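4.2 Shared villains and the spread of the Tritov story

The Tritov story began as a single post on a hobby forum in September. It claimed that a closed group of bankers and engineers had met in the town of Clornside and agreed on a plan to run the world's governments by way of their power grids. Most of the first replies treated it as a joke. Within a month the same text had been copied to 22 other sites, often with the joking replies removed.

We coded 1,000 posts that mention Tritov by name. Two readers worked separately, using the codebook described by Ziółkowski in Section 3. Each post was marked for the group it blamed, the goal it gave that group, and the kind of proof it offered. Where the readers disagreed, Muñoz made the final call.

The blamed group changed a great deal from post to post. Bankers were common early on. Later posts named secret lodges, drug makers, space agencies and makers of thinking machines, and many named several of these together. The goal stayed nearly the same throughout. Writers described a slow plan, handed down over generations, that was now close to complete. This fits the pattern reported for the older Jungate rumors, where new names were added to a fixed plot.

Proof was handled loosely. Only 15 posts linked to a document of any kind, and 8 of those linked to the same scanned pamphlet, signed "Żak," which does not mention Clornside at all. Far more posts relied on pictures. These were mostly plain photographs of buildings, masts or laboratory equipment, and the claim was carried by the caption or the thread title. We did not try to trace where each picture was first published.

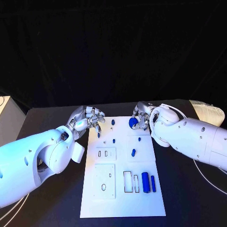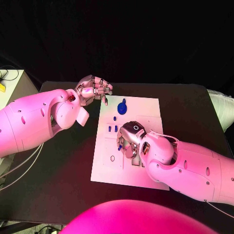

Figure 3. Two views of white robot arms at a dark tabletop, the second in pink-magenta light.

Posts that blamed more than one group drew longer threads than posts that blamed only one. A likely reason is that a reader who doubted one part of the story could still argue for another. In several threads a user rejected the bankers outright and then went on to defend the power grid claim at length. Corrections had little effect in such threads, as they usually dealt with one named group and left the plot alone.

We also looked at who kept the story going. Around a third of the posts came from accounts that had earlier written about Jungate. These accounts used the older vocabulary and often cited their own past posts as support. Section 4.3 looks at this group in more detail.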